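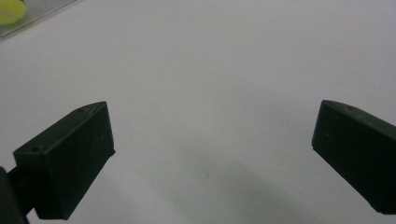

Ticket 3 of 16, Flaneck white table, Krūmiņa street flat. Status: open. The customer reports a tacky feel on the tabletop after cleaning with Prusico surface spray. Paper sticks to it and lifts with a small tearing sound. The white surface looks plain and unbroken, with a slightly grayer, cooler tone toward the far side, and no rings or spills show on it. The complaint is about touch, so looks don't settle it.

Tried so far:
Wiped with warm water and a cotton cloth. Better for an hour, then tacky again.
Wiped with diluted dish soap, rinsed twice, dried with a towel. Small improvement.
Left overnight with the window open - no change by morning.

Customer's reply, Tuesday:
I used the spray every day for 32 days and never rinsed it. The label says no rinse needed. The Ovia shelf in the same room got the same spray and feels fine.

Support note:
Most likely cause is spray residue building up. The shelf gets less handling, so it doesn't rule this out. Please stop using the spray for now. Mix 100 ml of white vinegar into a liter of lukewarm water, test on the underside first, then wipe a small patch near one corner. Rinse with clean water and dry right away. Don't use a scouring pad or melamine sponge, they dull the finish.

If the patch still feels sticky the next day, reply with the batch code from the label under the table. We may need to treat it as a coating fault.

Waiting on customer.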